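Cinardale Workshop > Notebooks > Garment care > Denim

Jan 26, 2025
Melaniia Palamarchuk

Jeans, pressing and folding, continued

Went back to the light blue pair. Entry 1012 in the old book has the first try, which I folded straight from the line, and the legs twisted inside the stack. I wanted to see how much of that came from the folding and how much from the seams being out of place to begin with.

Started on the bed. The fuzzy blanket holds denim still better than a smooth cover does, so a leg can be laid out and it stays where it was put. The drawback is that the pile gives under your hand. You can line a seam up on it but you can't get a crease to stay. Lint also comes off on the dark pairs. On the pale ones I don't see it.

Order I used for lining up:
- close the zipper and button, empty the pockets
- lay one leg over the other at the hem first
- find the thick seam with two fingers and pull along it, short pulls, hem to knee
- same again, knee to crotch
- smooth the waistband last

Pulling by the seam works much better than pulling by the cloth. When I take hold of the plain cloth it stretches on the diagonal and goes back as soon as I let go. The seam moves as one piece and brings the cloth on both sides along with it. On thick stitching it helps to pinch right across it and leave the loose fabric next to it alone.

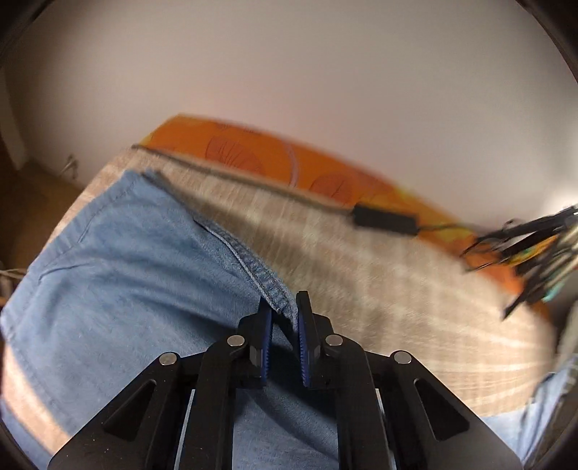

Light blue denim on the beige blanket, at the thick seam.

Measured the inseam on both legs after lining up. 56 cm on the left, the same on the right, hem to where the tape starts to bend (I don't go past that, the reading is useless there). Last time I had the two legs coming out different and blamed the hem. It was probably the tape sliding. Use the clip on the tape next time.

Moved to the plaid cover for pressing. Notes on that:

The cover takes a flat leg well. It won't take a whole pair opened out without the rest hanging off and dragging, and the drag shifts whatever is already straight. Best to do one leg, slide it, then do the other, with the free leg folded back on top. If the weight has to hang somewhere, let it hang on the side nearest me, where I can hold it up with a hip.

Pressed inside out first, medium heat, then right side out along the seams only. The double stitching leaves a shiny track if the iron sits on it. Tried a dish towel in between and the track was fainter. Have not tried the wool cloth from Juraseck yet, it is still in its bag on the shelf.

Raised ridges: where the cloth folds over on itself beside a seam, I was pressing it down from above and making a second crease next to the real one. Now I lift the fold by the seam until it stands up, let both sides fall, and lay it down once. That takes longer per leg and saves doing it over.
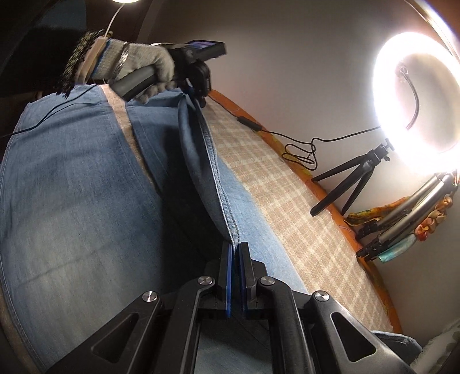
Penciled in the margin, in a hand that isn't mine: lay the seams together before you lift anything, both legs, or you will get a perfect crease on the front and the back one will wander off toward the pocket. Also stop using so much water.

Fair on the water. The spray bottle holds 200 ml and I went through all of it, and the waistband was still damp at the end. I'll do a light mist on the legs and none at the waist. On the seams I did try it that way on the second pair, the darker one from the Admasu box. Inner and outer seam matched at the hem, then at the knee, then lifted. The back crease came out straight as far as the knee and drifted a little above it. Better than mine.

Folding after pressing:

In half, legs together, seat pushed out to one side and then tucked back in so there is a straight edge. Then thirds from the hem. I have six pairs stacked like this on the lower shelf to see if they stay square. The ones from July were folded in quarters and have a hard line behind the knee that doesn't come out with steam.

Things to fix or buy:
- The cover has crept and wants tightening.
- New pressing cloth, thin cotton. Itine had remnants the last time I was in.
- Label the shelf, pressed and not pressed. Two pairs got done twice.
- Tape clip, see above.

Still open: whether to press the seams open at the hem before the legs are put together. The hem on the pale pair is bulky and keeps the leg from lying flat. I'd like to try it on one leg only and leave the other as it is, same pair, same heat. Leave that pair out on the chair, please, it isn't finished.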